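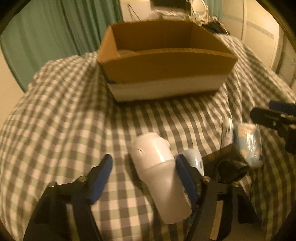

Annelies Jansen wrote in after my last column to say that showing a robot what to do by hand is a dead end, and that I should stop cheering for it. Her view is that it doesn't scale. A person can only tidy so many things in a day, she says, and a computer can run through the same chore in simulation while that person is still looking for their shoes.

She's right about the shoes. I still think she's wrong about the rest, and I've been chewing on it for weeks, so bear with me.

I spent most of October putting things in boxes. Small stuff, the kind of thing that ends up on a bed when you're clearing out a room: bottles, packets, a soft pouch that never keeps the same shape twice. You hold a gripper in your hand, you squeeze, you lift, you put the thing down where it goes. Then you do it again. My target was 1000 good ones and I quit for the month well short of that (my thumb had opinions). Rudari, the little outfit I do this for, throws out any take where you hesitate too long, and boy do I hesitate.

Before that I did the same sort of work by remote control, sitting at a desk with two joysticks and a screen, driving an arm in another room. I was terrible at it! The arm lagged, I couldn't feel anything, and I'd creep up on a bottle like it was a sleeping cat. I went back later and looked at my best 32 takes, the ones I was proud of, and every single one looked like somebody working in oven mitts. A robot that learned from those would learn to be scared of bottles.

With the tool in my own hand I move like me. I come in at a slant, I nudge things over, I change my mind halfway. When something starts to tip I tilt my wrist before I've had time to think about it. I couldn't write that down for you if you paid me, and that's pretty much my whole case for doing it this way. The people who build simulators have to decide ahead of time how a crumpled bag behaves. I just pick up the bag.

Now, Salamatu Essien and I have argued about this over a lot of coffee and she prefers remote control for a reason I can't wave off. When you drive the real arm, you only ever record things the real arm can do. My elbow goes places no robot elbow goes. Fair point. Some of what I record is probably useless for exactly that reason, and somebody at Rudari has to sort it out afterward. I'd still take a pile of natural motion with some duds in it over a neat stack of nervous motion.

Where I do get grumpy is the pay and the credit. There's a lot of talk about how clever the learning part is and very little about the person squeezing the trigger. If a machine ends up packing boxes with my habits, including the silly little wiggle I do before letting go, I'd like my name in a file somewhere. Essien thinks that's vanity. It might be.

And Annelies, if you're reading, go ahead and simulate the easy stuff, I mean it, I don't want to pick up another plain block as long as I live. Leave me the bedspreads and the bags. I've got four hours booked tomorrow morning and my thumb is feeling a lot better.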